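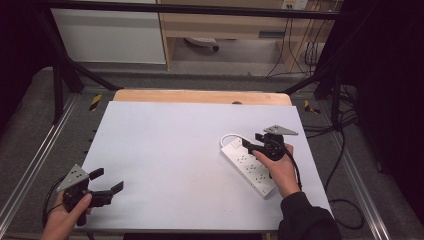
Two visitors ahead of me at the Isbridge open day wanted to know whether recording people at a table would ever be cheaper than programming the arm directly, and one of them said that for a fixed part in a fixed place he doubted it. The answer from the Reltberg side was that he was probably right, and that fixed parts were the wrong case to judge by.

The open day ran from late morning on 9/16/20. Reltberg occupies one floor of the Dromlow building, with the demonstration tables at the back and the arms behind a low barrier near the windows. Groups were kept small and sent through at intervals, which left time to stand and watch.

The tables were the part I had come for. An operator holds a gripper in each hand and does an ordinary task with them. The station in use during my slot had a white board on the table and a power strip lying diagonally across it, cord attached. The grippers are black, with a silver triangular plate on top carrying a pattern of small holes, and a cable runs from each. The table stands inside a gray metal frame with dark posts.

Cords are an awkward choice of object, and I assume a deliberate one. A rigid block stays where it is put. A power strip pulls its own cord along, and the cord takes a different shape on every attempt. Staff said the cord tasks had a higher reject rate than anything else on the list, mostly for attempts where the operator stopped and started over.

The current set holds 694 attempts, of which 670 were kept after review. I asked how the review was done. One person watches each attempt at normal speed and marks it keep or drop - no partial credit. That seems coarse to me, but it is quick.

The arm demonstration was shorter. It ran a policy trained on an earlier set, moving small parts between two trays, and completed a cycle in 43 seconds. We saw 3 cycles. On the second the arm paused above the tray before closing, and the operator let it continue.

The Ionescu stand in the corridor had controllers and cable carriers on display, with printed data sheets. I took the sheet for the smaller controller. It lists supply voltage and mounting dimensions but gives no latency figure.

Practical notes: parking is behind the building, and the entrance is on the side facing the loading bay. Sign-in took longer than the safety talk. Another open day is planned for October, with the same tables and a longer slot at the arms.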